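Section 4. Recording a Floor-Sweeping Session

Revised July 19, 2019, for Ornis software release 11

Welcome to the part of the guide that most people turn to first! The sweeping task is the main benchmark in the Pistport study, and it asks a lot of a two-armed robot: one hand has to manage a dustpan on a pole while the other hand works a second long tool, and both have to keep track of the floor. If you have already finished the calibration in Section 3, you are in good shape. If you haven't, please go back and do it now, while the kettle is on – we will wait.

4.1 Before you start

1. Power up both arms and let the Ornis console finish its self-check. Both arms should be listed as READY.

2. Open the task menu and choose Pan. This loads the grip limits and the wrist camera settings that go with long, slim handles.

3. Check that the finger covers are smooth and fully pulled down. A wrinkle near the fingertip changes how a rounded handle sits, and you will see it later as a slow drift in the pole angle.

4. Tidy the work area as far as you reasonably can. A little everyday clutter is welcome in the data, but no cable should lie where a pole will travel.

CAUTION: Keep one hand near the stop button whenever the arms are live. A long pole reaches a good deal farther than the gripper does, and it is easy to forget that when you are watching the screen.

4.2 Recording an episode

5. Scatter the litter by hand. Please don't arrange it neatly, tempting as that is.

6. Hand the tools over one at a time. Close the left gripper first, give the pole a gentle tug, and then do the same on the right.

7. Press Record and wait for the tone. Guide the arms through the sweep at a comfortable pace. Most operators take a few tries to find their rhythm, and those early tries are worth keeping too.

8. Press Stop once both tools are still. Mark the episode as Complete, Partial or Dropped. Partial episodes are used in training, so there is no need to feel bad about them.

9. Repeat until you have 39 episodes, then take a proper break. A full set is 400 episodes, and tired operators make jerky data.

NOTE: The Brindedgate model learns from the head view and the wrist views together. In our trials, leaving out the wrist views hurt the grasping stage much more than the sweeping stage, so please don't skip them to save disk space.

4.3 Checking the views

10. Play back every 10th episode and look at each camera in turn. In the wrist view, both fingers and the held part should be easy to make out. Blur in the background is fine while the arm is moving. In the head view, look for both grippers, both poles and the whole dustpan.
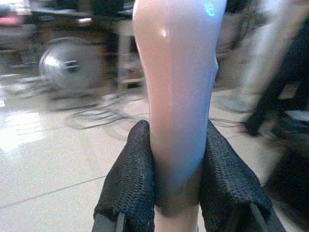
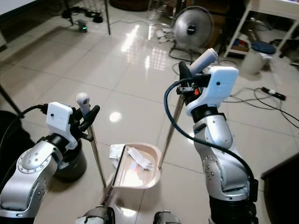

Figure 4-1. Wrist view with an object held between the fingers (first) and head view with the dustpan on the floor (second).

If one of the views is missing or frozen, save your work, restart the camera service from the console, and record that episode again under a new number.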